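The chicken letter, and what came back

I said last time that I'd write to Semik about their chicken, and several of you very kindly (or perhaps doubtfully) asked whether I'd done it. I have! It took me most of December to get round to it, and then two goes at the letter, the first of which my sister read and handed back saying it sounded like a parish magazine from before the war. So the second was shorter, and I posted it, with a stamp and everything, and then I sat back and waited to be ignored.

For anyone new here, Semik is our little chain of supermarkets, the one with the green baskets and the bakery counter that runs out of cheese scones by ten. There are 16 shops altogether, and ours is the second oldest. I've shopped there since we moved, and I'm fond of it in the way you're fond of a bus route. Last spring they put up a big cheerful poster by the meat saying that all their own-label fresh chicken would be from slower-growing birds with more room to move about. I was so pleased I bought two and had to ring round for someone to eat the second.

Then in the autumn I noticed the poster had gone. The chicken was still there, same tray, same little yellow sticker, but the words on the sticker had changed. It used to say "slower growing, more space". Now it said "more space, raised with care". I stood there long enough that a young man asked if I needed help finding anything, and I said no thank you, I was only reading, and he went off looking worried about me.

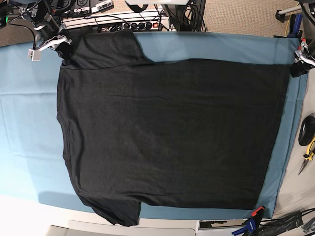

What I asked them

I tried to keep it to proper questions. Were the birds still a slower-growing breed or not? Did the new wording cover the thighs and the drumsticks as well as the whole birds? And what about the chicken in things: the pies, the sandwiches, that coronation filling I'm not supposed to have but do. It had been bothering me for ages that a shop can say something lovely about the chicken in the chiller and stay very quiet about the chicken in the pasty two aisles along.

I also asked what had happened to the poster. I know posters come down. They have to make room for the Easter eggs. But it seemed to me that if you've put a promise up at eye level you might put up something at eye level when it changes, too.

The answer came on paper, which I thought was nice, and it was signed by a Jahangir Dissanayake from the customer office, in real ink. It was a polite letter and a good deal more open than I'd expected. He said the whole birds were still slower growing, every one of them, and came from the same group of farms as before. The portions were a different story. They'd had trouble getting enough through the summer, and had gone over to a second supplier, Lappalainen, whose birds have the extra space and the straw bales and the daylight but are the ordinary faster breed. One sticker had been written to cover both, and that was where the words had gone.

So there it was. The whole bird is better than its sticker, and the thighs aren't quite what the old sticker said. I read the letter twice over and then had a slice of toast and read it again. I can't say I was cross. I was more sort of deflated, like when you lift the lid on a casserole and it's gone watery. 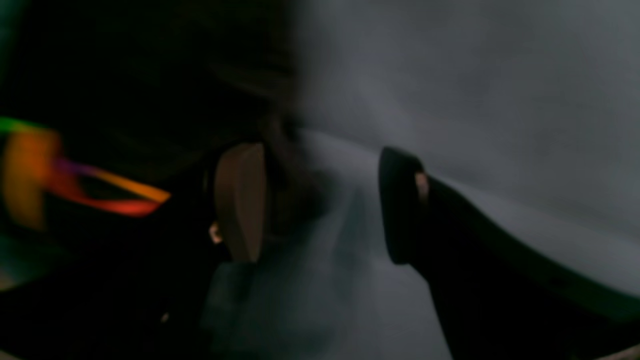 A tan pad and a black finger, with a gap between them.

On the pies and the sandwiches he was a bit less forthcoming. Those are "under review", and he couldn't give me a date. I know what under review means, I worked in an office for long enough. But he did say that the cooked chicken is bought in separately by a different department, and I hadn't understood that at all. I'd pictured one enormous delivery of chicken arriving at the back door, and somebody deciding which ones would be roasters and which ones would be sandwiches. Of course it isn't like that. Each bit has its own buyer and its own contract, and its own reasons for being slow to change.

The price of it

I do want to be fair about money, since I got a slightly sharp message last time, and it was deserved. A Semik whole chicken went up by 50p when they made the change, and for me that's a thing I notice and can manage. It isn't like that for everybody, and I remember perfectly well the years when it wouldn't have been like that for me. I used to stand in front of the meat doing sums, and if a woman with a nice scarf had come along to tell me about breeds I'd have wanted to push her in the freezer.

What we've done at home is have chicken less often and make it go further. A roast, then cold with pickle, then the carcass in the big pan with an onion and whatever's gone bendy in the bottom of the fridge. My mother did all this without ever once calling it anything. I've started doing a lentil shepherd's pie as well, and it's been received with more grace than I had any right to expect, though I notice the ketchup comes out.

I asked at Jondenano too, as I was in there anyway for my coffee. They do a chicken and leek pie on the board most of the winter, and I asked (quietly, there was a queue) where the chicken was from. The girl didn't know but went and found out, bless her, and came back with the name Flevura written on a napkin. That's the farm out past the reservoir! They rear slow birds and have done for years, and there was not one word about it on the menu. I told her they ought to shout about it. She said they'd always thought customers would find it a bit off-putting, reading about a live hen just before eating one, and I must say I hadn't looked at it from that side.

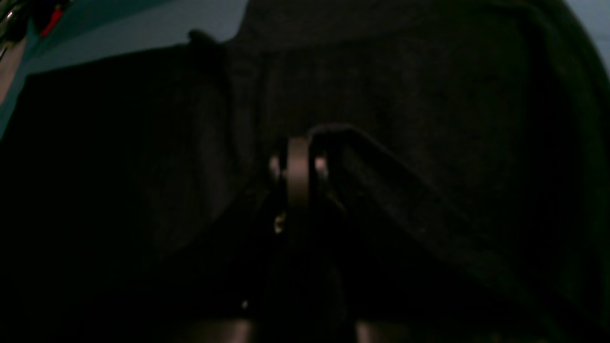

Malsha Barua left a comment under the last post that I've been turning over ever since. She wrote that she'd given up on stickers altogether and simply asks one question at the counter each time, "Which farm?", and that if the person can't tell her she buys something else and doesn't make a speech. It had saved her, she said, a great deal of squinting. She also thought I was being too soft on Semik, and that a shop which can change its cheese scones overnight can change a sticker.

Well, she may be right. I am soft on them. But I tried her question and it works rather well, apart from the fact that half of what I buy is on a shelf with no one standing behind it. You can't ask a chiller cabinet which farm. I suppose you can write to it, and that brings me back to where I started.

I've been keeping the packets, too, rinsed and flattened in a drawer, which is getting me talked about in my own kitchen. You do begin to see where they put things.

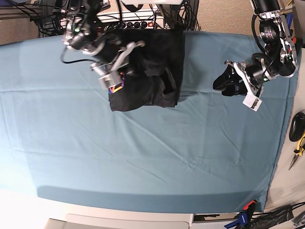 The part of a chicken label worth reading is hardly ever on the front. The front has the farmhouse and the sunrise, and then the bit about breed, if there's any, is along the bottom or round the side under the flap where the film is stuck down. It's like that black garment bunched up on the teal cloth, all plain folds until you get to the lower edge, and there are the pink and yellow and purple and blue stripes peeking out from underneath. You'd want to get hold of the thing and turn it over. So I do now, with the chicken I mean, and on one pack I found a perfectly clear line about the breed in letters so small I had to borrow a stranger's glasses. (She was very good about it, and then read her own pack, and put it back.)

I've written to Mr Dissanayake again. I thanked him, as he'd plainly taken trouble, and asked whether the whole birds and the portions couldn't have a sticker each. That's all. The whole birds would get their proper words back and the thighs would say what they are, and people could choose. I mentioned that the last post had had 22 comments, and that over 127 people had read it, which for this blog is practically a stadium. I hope that wasn't showing off. I wanted him to know it wasn't only me and my drawer.

If any of you shop at one of the other branches, would you have a look at the portions next time you're passing? I'd love to know if it's the same sticker everywhere or only ours. And if somebody has had any luck with the pasties, please do tell me, I'm getting nowhere with the pasties.

The lentil recipe is coming, I promise. I have to make it once more and write down what I put in this time.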